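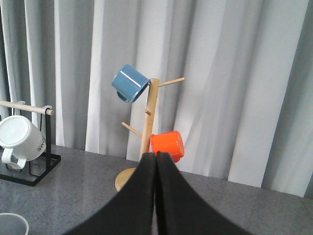
Figure 3. Mug tree with a blue and an orange mug.

Wed 1 November — Kerstin Granström
5 comments · 38 shares

4.2 Where mugs end up

Storage first, washing-up later. In the Humholm homes mugs lived on the counter far more than in cupboards. Across the whole diary set, 2,940 entries. Trees were liked for looks, and for being near the kettle.

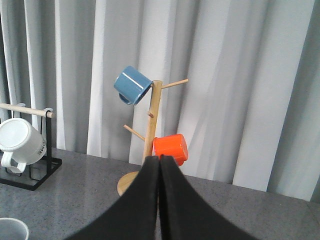
Peg choice is less tidy than we expected. People go for the peg nearest the hand, then fill round the back. Heavy mugs low down, mostly — though the Undby homes didnt bother. We coded 18 homes twice and kept the first pass where the two differed.

Racks are another matter. A rack is for drying, a tree for keeping, but the line slips when the cupboard is full. 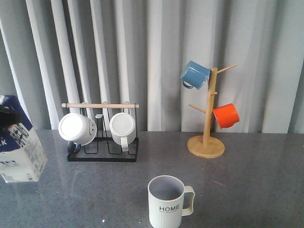
Setsuko Hirano, reading a draft, objected that drying and keeping are the same thing in a small kitchen, and that we should code them togther. We have left them apart, see 4.3.

Handles matter too. A narrow loop catches on a thick peg and the mug gets put elsewhere.

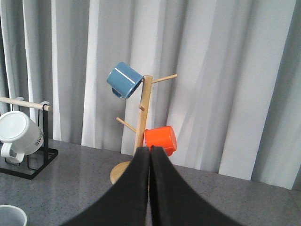
Mugs on the tree, counter by the curtain.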